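Keep the bad tries

Most groups that collect examples for a learning system throw away more than they should. A person does a task by hand, the motion is recorded, and someone then goes through the recordings and deletes the ones that look clumsy. I think this is a mistake, and a costly one for small groups.

At Plemholm we collected 2,713 recordings for a set of table tasks. The first rule we wrote was that any try with a slip in it had to go. By October we had cut the set to 2,000, and we were pleased with how tidy it looked. The system trained on it did well until something went slightly wrong. Then it carried on as if nothing had happened, closing on air and moving to the next step.

The reason is plain enough. We had removed every case in which a person missed, noticed and tried again. A learner cannot copy a recovery it has never been given. 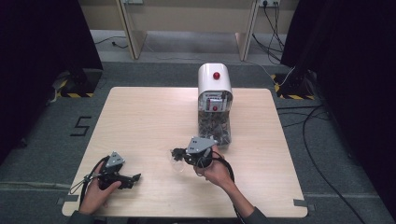

Two hand-held grippers at the dispenser table, with tape at the near corners.

Working with hand-held grippers makes this easier to see. The operator has only the jaws to work with, and small things are awkward to pick up. People fumble. They also find their own ways out of trouble, and those few seconds are worth more to me than another clean run of the same motion.

The usual objection is that bad examples teach bad habits. Some do. If an operator gives up halfway or knocks the dispenser over, I would leave that out of training too, but I would label it and keep the file. Storage is cheap. Asking someone to stand at a table for another afternoon is not.

My other complaint is about variety. At Stidska the operators were asked for 20 clean tries each, and by the seventh they had all settled into one motion. I would ask for 7, move the object, change the operator and ask again. The totals grow more slowly and look worse in a report. I would still take the smaller set, with the slips left in and marked as slips.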